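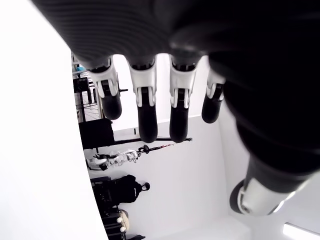
*By Nyokabi Masanja*

# Everything Against the Wall

The first thing Obadia Owino said to me when I told him I wanted to write about his workroom was that I should come in May, when it would be tidy. The second thing he said was that it wouldn't be tidy in May.

I went anyway. I've known Obadia long enough to have helped him move into the place, and long enough to have stopped bringing up the box of mine he's still got. He rents 1,100 square feet on the ground floor of an old office building in Minddale, with white walls, bright lights and a lease that says the tenant will keep the premises "in a clear and orderly condition." He has read this sentence aloud to me. He reads it the way other people read fortune cookies.

My subject is stuff, specifically the kind that stands along the edges of rooms. Every workplace I've ever written about has had a wall like Obadia's. The middle of the room belongs to whatever people are doing that week. The wall gets what they were doing before, plus what they think they might do next, plus a backpack.

There is always a backpack. Obadia's is black, with a loop at the top to hang it by, and it lives on the floor. I asked if there was a hook. There was a hook for a while, he said, and then it was behind the shelves.

## The rack

The shelves are the wire kind, metal, bought from a supply store called Firow that specializes in making you feel like an organized person for the length of the drive home. I own the same rack. I think most people of our age and income own the same rack. You put it together with little plastic sleeves that snap around the posts, and one sleeve always goes missing, and so one shelf always has a slight opinion about which way is down.

Obadia's theory of shelving is that anything you can see through is a shelf you'll keep honest. Solid shelves hide things. Wire shows you the undersides of all your decisions. He explained this to me while looking for a tape measure, which he didn't find, so I'll leave you to weigh the theory yourself.

What wire shelving does very well is make every object look provisional. A book on a bookcase has come home. A book on a wire rack is waiting for a flight. There's a small teal thing on Obadia's rack that I've come to feel warmly about, mostly for being teal. Nearly everything else that washes up on that side of the room is black, and against a plain white wall the effect is of a very long sentence with one word in color.

I did ask why everything is black. He blames the manufacturers. Equipment comes in black, the case for the equipment comes in black, and the bag you buy to carry the case in comes in black unless you pay extra or shop in the children's department. Years ago he bought rolls of colored tape from a catalog outfit called Nanov, planning to mark each item by job. The tape is still in its wrapper. It is, he pointed out, very easy to find.

## Long things

If you want to know how well a room is run, look at its long things. Small things can be put in a bin, and a bin is a way of being messy with a lid on. Boxes stack. But a pole is a pole. It won't stack and it won't fold as far as you'd like, and wherever you lean it, it has a plan to be on the floor by lunch.

There's a thin black stand over by the wall, with a round knob and some red on it, and it is exactly the kind of object I mean. I have three of something similar at home. They were for lights. I no longer have the lights, but I've kept the stands through two moves on the grounds that they're perfectly good, and they are: they're perfectly good at standing there.

"You can't throw away a stand," Obadia told me. "The day you throw away a stand, somebody hands you something that needs standing up."

I've turned this over a fair amount and haven't found the hole in it. It's the argument for keeping every cable, too, and every short length of wood, and the good box that the kettle came in. It has cost me a closet.

The case is a different matter. A black rectangular case, sitting below a rack, carries a kind of authority. It suggests that the thing inside was expensive and that somebody once read the instructions. I've noticed that people will step over a bag for a month without a thought, but they'll walk the long way around a case. If you have something you want left alone, put it in a case. Obadia says he once kept sandwiches in one for a whole winter and never lost a sandwich.

He tried the professional route at one point. A consultant from a firm named Suksawat came through, a cheerful woman with a label printer, and spent most of a morning asking him what each thing was for. He liked her very much. She proposed zones. There would be a zone for things used daily, a zone for things used monthly, and a zone she called "legacy," which he understood right away to mean the wall.

The labels lasted a good while. I saw one on this visit, stuck to the bottom of a mug. It said TRIPODS.

## The thing in the hand

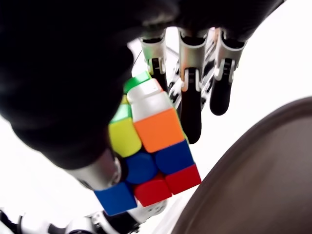
*Vol. 3, No. 3*

So much for the edges. I'd come to write about the wall, and I spent most of my visit thinking about the cube.

Every workroom has one object with no job, and you can tell which it is by how often it gets touched. I've seen a rubber ball do this work, and a stapler with no staples, and in one accounting office a doorknob. At Obadia's it's a Rubik's cube. It has bright, glossy stickers, it goes from hand to hand all day, and it has no zone. The woman from Suksawat asked what it was for and he told her he'd get back to her.

I'm old enough to have had one the first time around. My method was the popular one: finish one side, show it to a parent, stop. I did meet a boy who could do the whole thing, and he became quite hard to be friends with. My brother peeled the stickers off his and put them back in order, and you could tell from across the room, because a sticker that's been moved never lies flat again. It gets a little curl at the corner, like a guilty conscience.

The colors are the reason it works on a person, I think. In a room where everything useful is black and everything else is white, here's this loud little block of orange and blue and green and yellow, and your eye goes to it before you've put down your coat. Then your hand goes after your eye. I picked it up to move it off my notebook. I put it down 20 minutes later, having asked no questions at all.

I made it worse, by the way. There's a particular skill to making a scrambled cube worse, when you'd think it couldn't matter. An orange sticker sitting next to a white one is no more wrong than an orange next to a green. But I'd had a notion of where I was headed, and then I'd turned one layer too many, and the notion was gone. I know people who describe their garages this way.

Obadia can solve it, sort of. He knows the steps for the first two layers and has the rest on a sheet of paper, and the sheet of paper is on the rack, or was. So for long stretches the cube simply goes around the room in its mixed state, and everyone who passes gives it a few turns. He has no quarrel with that. A solved cube, he said, just sits there and people are afraid to touch it. He had one in that condition once, after a visit from his niece, and it gathered dust until he finally messed it up himself on a slow afternoon, feeling like a vandal.

I asked him, since I was supposed to be working, whether he'd ever thought of clearing the wall. All of it, one weekend, rented van.

He had. He'd gone as far as pricing the van. Then he'd started with the nearest thing, a bag, and opened it to see what he'd be getting rid of, and inside were a charger he'd been missing, a charger for something he'd never owned, and a pair of decent gloves. He put on the gloves. He put the chargers on the rack. The bag went back where it had been, and by his account the wall was now one bag lighter, on the inside.

Before I left I asked about my box. He knew right where it was, he said. It was behind the long things.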